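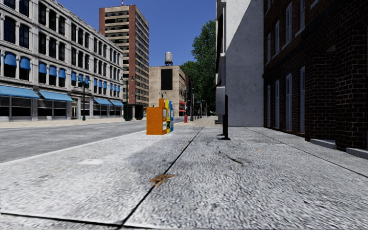

# Pavements, pushchairs and the Woltstead walk to school

**marrowfat_jen**

Hello all, long-time reader, very occasional poster. We moved to the Woltstead side of town in the summer and I've been trying to work out the school run on foot with a four-year-old, a baby in the pushchair and, on a bad day, a scooter that somebody has got bored of halfway. I had it in my head that it would be a lovely start to the day - fresh air, a bit of a chat, me getting some exercise - and some mornings it really is. Other mornings I arrive looking as though I've been pulled through a hedge.

The trouble is the route. The short way is down Urkis Lane, 14 minutes door to gate, but it's narrow, the bins are out every Thursday and I end up bumping down into the road and back. The long way goes by the new paving and then through the park, and it's lovely and wide but adds a fair bit on, and my eldest has opinions about hills.

Which would you do? And is it mad to want to keep walking right through the winter?

---

**Pelham_Pete**

Not mad at all, and welcome! We did it for six years with three of them and I miss it terribly now they all get the bus and walk ten paces in front of me.

Long way, every time. Wide pavement is worth any amount of extra walking when you've got wheels. Leave the house ten minutes before you think you need to, and if you're early you can stand about looking smug.

---

**tuppenny_rice**

Going to disagree with Pete, sorry Pete! The long way is all very well in October but wait until it's dark and tipping down. With little ones the shortest distance wins, and you can learn where the awkward bits are in a week. I do Urkis Lane with a double buggy and I've got it down to a fine art. Cross over by the postbox, stay on that side until the bakery, then cross back. You only meet the bins for the last stretch.

Also, leave the scooter at home. I know. I know they cry. But you'll be the one carrying it.

---

**marrowfat_jen**

Crossing by the postbox hadn't occurred to me, thank you! I've been staying on our side the whole way like a lemon.

The scooter is a sore point in this house.

---

**Gertraud Riedl**

Good morning, I am a grandmother and I do the walk three days a week, so perhaps I may join in. I walk more slowly than you young people and I look at the ground a good deal more!

For me it is the joints between the slabs and the leaves that matter. Dry leaves are nothing, the children love to kick them, but once they have been rained on for a few days they are like soap. I had a fall two winters ago outside the chemist and it was leaves, no ice at all. So my vote goes to whichever road has fewer trees, and I am afraid that is Urkis Lane, although the park is so much prettier and I go home that way when I am on my own.

Good shoes, please, with a proper tread. I see mothers in those flat canvas things and my heart is in my mouth.

---

**Pelham_Pete**

Gertraud, I take the point about leaves, but they do sweep the park path. I've seen the little sweeper out there before eight.

---

**tuppenny_rice**

They sweep it when they feel like it, Pete. I reported the bit by the gate last year and got a very nice reply with a reference number and no sweeping whatsoever.

---

**oddsocks129**

Can I throw in a third option? Go past the Brarura café and cut up the steps - there's a ramp at the side that hardly anyone uses because it's tucked behind the bottle bank. I timed it with my son on his bike (stabilisers, plenty of complaining) and it came out at 17 minutes. Wide pavement most of the way and only one proper road to cross.

The drawback is that you pass the café, and they put the cinnamon buns in the window at half past eight.

---

**marrowfat_jen**

I didn't even know there was a ramp! Will try that one tomorrow and report back. The buns may be a bribe or they may be my downfall.

Does anyone have a rain cover they'd recommend, by the way? Ours flaps.

---

**tuppenny_rice**

Every rain cover flaps. We've got the Sugawara one with the poppers down the sides and it flaps less than the others we tried, but the window goes cloudy if you fold it up damp, so hang it over the banister when you get in. I put two clothes pegs on the bottom edge as well. Not elegant, works a treat.

---

**Gertraud Riedl**

Pegs, yes! I did this with my own children.

---

**Pelham_Pete**

While we're on winter, get the eldest one of those step counters. Ours had a target of 2,000 before the school bell and suddenly the hill was no bother, he'd be going round the lamp posts to get a few extra in. It did mean we were late twice, mind you.

---

**marrowfat_jen**

Reporting back as promised. We did the ramp way this morning and it was the easiest run we've had yet. The pushchair went up without any heaving, nobody cried until the gate (and then it was me, a bit, she looked so small going in). One bun, shared between three, and I got the smallest piece.

I'm going to try the postbox trick on Urkis Lane next week as well so I've got a short way for the wet days. Tuppenny, which side is the bakery door on? I need to know how much willpower that one takes.

---

**tuppenny_rice**

Same side you'll be walking on, I'm afraid. Take change, they don't like cards before nine.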